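Herkmont hut, pre-season check, June 3, 2026

I do this list before walkers start using the Endmont trail, and I've put my comments in as I went.

Map in the porch: OK. Still the old Obradović folded sheet, creased to bits but readable.

Waymarks to the ford: 3 missing. I've got spares in the van, so that's my next trip up!

Footbridge handrail: needs work. Wobbles at the far end (it did last June too, and I moaned about it then).

Stove and flue: OK. Swept, door seal fine.

First aid tin: restock. Plasters gone, as ever. Somebody loves those plasters.

Fire extinguisher: OK, needle in the green.

Rope on the steep bit: 50 metres, no fraying that I could find, and I did go over the whole length with my gloves off.

Bunks and sweeping up: done.

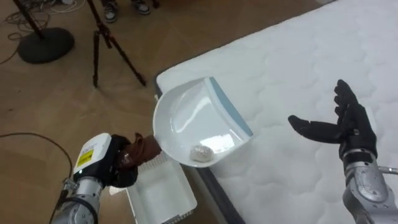
White dustpan with the blue lip, both photos 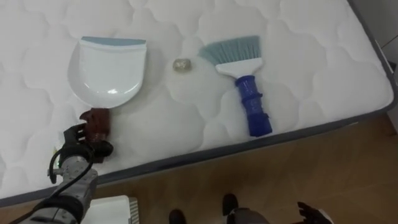 Photos: Herkmont Trail Log

Water tap: run it for 5 minutes before filling bottles. Tasted all right to me, but I'd still boil it.

Guest book: nearly full, bring a new one.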